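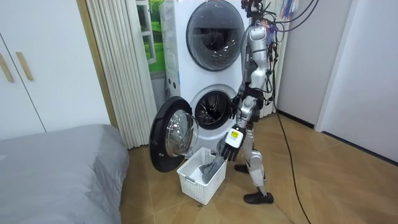 Botond Deák says that the most common laundry mistake in a shared building happens after the cycle has ended, when a full load is pulled out in one armful and half of it lands on the floor. His remark opens the new edition of the Home Laundry Guide, released this June by Kiltent, the household services company that manages laundry rooms in residential buildings.

The guide is 30 pages long and is offered free of charge to residents, building managers and anyone else who would like a copy. It deals with the part of washday that most printed instructions skip: emptying the machine, sorting what comes out, carrying it, and leaving the machine ready for the next wash. Detergents and stain removal are covered in a separate Kiltent booklet and are mentioned only briefly.

Kiltent prepared the text with Dobos, a maker of laundry baskets and drying racks, and tested the advice in the Narkus and Sturkia apartment buildings. Residents in 33 households followed a draft of the guide for five weeks and returned written comments. Several chapters were rewritten as a result, including the one on stacked machines, which residents found too short.

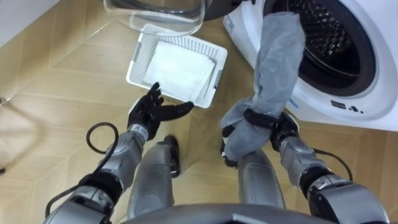
The chapter on unloading now begins with the position of the basket. Kiltent recommends setting it on the floor close to the open door, with the long side facing the drum, before anything is taken out. Large items such as sheets and bath towels should be found first and drawn out slowly by one end. When a sheet has wrapped itself around smaller pieces, the guide advises turning the drum by hand a little at a time until the bundle loosens. Pulling hard can stretch seams and put strain on the rubber gasket at the door.

Towels receive a section of their own. Each one should be shaken out and laid flat over the others, or folded at once if it has come from the dryer. Folded towels can share a basket with loose items for a short trip down the hall, but the guide asks readers never to put damp laundry on top of dry.

Baskets with open sides are preferred for carrying damp laundry, as air can pass through them. Solid tubs are still useful for hand washing and for items that drip. Dobos contributed a page on basket care, which suggests a rinse in lukewarm water once a month and a check of the rim and handles for cracks.
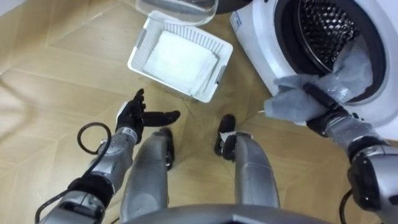 How long may a finished load stay in the washer? No more than an hour in warm weather, according to the guide, and preferably much less – damp cotton picks up a stale smell quickly, and creases set while the load is lying in the drum.

The same chapter includes advice for people who find bending difficult. A low front-loading machine asks a good deal of the knees and back, and the guide suggests kneeling on a folded mat or sitting on a low stool while emptying it. Heavy loads can be divided between two baskets. Residents at Sturkia asked for this section, and Kiltent has placed a shortened version on the notice boards in both buildings.

The final pages cover the machine itself. Users are asked to feel inside the fold of the gasket for socks and coins, wipe the rubber with a dry cloth, and leave the door ajar when it is safe to do so. In homes with small children or pets, the door should be closed once the drum has dried.

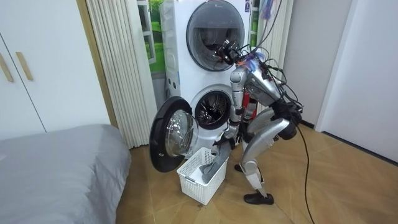

Availability

The first printing of 549 copies is being delivered to the management offices at Narkus and Sturkia, where residents may collect one between 9 a.m. and 4 p.m. Buildings under a Kiltent service agreement will receive copies with their next regular supply delivery. Other requests may be made in writing to the company's publications desk.

A large-print version is in preparation. Comments on the current edition are welcome and should note the page number and the type of machine in use.

About Kiltent

Kiltent equips and manages laundry rooms in apartment buildings and supplies printed guidance to residents. Its services include machine upkeep, room cleaning and the replacement of worn baskets, racks and carts.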